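The arms at Gratholm, and what became of our Tuesdays-in-all-but-name

2018-09-12

I have been promising for ages to write something about the new arrangement at work, and every time I sit down to do it the kettle goes on or the cat wants something and I end up writing about the allotment instead. So tonight the cat is out, the tea is made, and you are going to hear about robots whether you like it or not.

For those who haven't been reading long, I work at Pladbridge, in the building everyone calls Gratholm after the road it used to face before they moved the road. We make up display sheets, plan boards and teaching charts for schools and training centres. A lot of it is printed, but a surprising amount still has to be marked by hand, in marker, on gridded paper, because the customers like it to look as though a person stood there and wrote it. I have been that person for longer than I care to work out. Red for headings, black for notes, and a very sore shoulder by the end of a long run.

Last October we were all called down to the canteen and told that the marking and wiping bench was going to be partly automated. You can imagine the silence. Siiri Jääskeläinen, who had been eating an orange, simply stopped eating it. Gilang Tambunan asked straight out who was going, and Indira Pinto, who runs our floor and had clearly not slept much, said that no jobs were going, that it was in writing, and that she would pin the letter to the board so we could all read it as often as we wanted. She did, too. It's still there, a bit curly at the corners.

The system came from a firm called Rarkari, and they sent Maximiliano Rivadeneira to live with us for what was meant to be a fortnight and became most of the winter. He is a patient man. He wanted to know how I hold a marker, how hard I press, what I do when the ink starts to go thin. I had no idea! I had never thought about it. He would ask me why I had lifted my wrist just then and I'd have to do it again slowly, feeling a perfect fool, and by the third time I couldn't write a capital letter at all, like when somebody asks you how you go down the stairs.

What I hadn't expected was how much of the early work would be plain, dull, repeated letters. I'd pictured whole charts rolling out by Christmas. Instead there were weeks of single capitals and rubbing out, done over and over, with Maximiliano changing some little thing in between and drinking a frightening amount of our coffee. Lợi Đào kept a folder of the better attempts and another of the worst ones, and I must say the worst folder was the more popular at break time. We ordered grid paper in packs of 100 and at one point we were getting through it so fast that the stores rang up to ask whether we were eating it.

It did change the room, though, and in ways I wouldn't have guessed. The old bench was a sociable place. You stood across from someone, you both had your heads down, and you talked about your mum's hip or what was on the telly, because your hands knew what to do. Once the arms went in, the bench moved to the far wall and we were given desks for checking and planning, side by side and facing the window. Lovely light, but you can't chat to a window. Siiri was the one who said so out loud at a meeting, and Indira had the desks turned round before the end of the week. I've thought since that it was the most useful thing done in the whole project, and it cost an afternoon and one chipped mug. 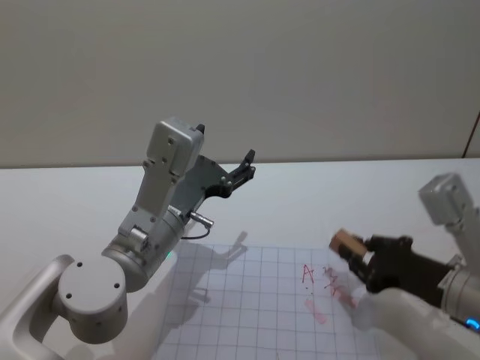 Does it do the job as well as a person? For the long runs of repeated headings it's good enough now that we send them out after a check, and for anything with joined-up writing or a crowded layout one of us still does it by hand.

I keep a soft spot for the bench, I'll admit. There's a red capital A on the grid paper in my photo, a bit shaky in the stroke, with a pink smear underneath it, and I have made that very same mess on that very same sort of paper more times than I could tell you. My first supervisor used to call it jam.

My own day is about half checking and half the fiddly orders. The Ulloa job, which some of you will remember me moaning about in the spring, was 609 sheets, and in the old days that would have meant all of us at the bench with the radio on and nobody speaking by the end. This time I did the 96 awkward ones myself and checked my share of the rest. My shoulder has stopped clicking. I can reach the top shelf in the pantry again – you don't know how pleased I was to find the good cake tin up there.

Not everything is rosy. Gilang misses the handwork badly and says that checking makes his eyes ache, so he's swapped some of his hours with Lợi, who would happily check all day. We also have an extra 30 minutes of training each week, which is interesting when it's Maximiliano on the phone and rather less so when it's the slides. And I do wonder about whoever joins after us. I learned to see a bad line by making a great many bad lines of my own, and I'm not sure how you pick that up from a desk. I've asked Indira if new starters can have a spell on hand marking first, and she's written it down, in pen, in her proper notebook, so I have hopes.

Anyway, the cat is back and shouting at the door. Next time it'll be the runner beans, which have gone completely mad, and if anyone has a chutney recipe that doesn't need a whole bag of sugar please leave it in the comments.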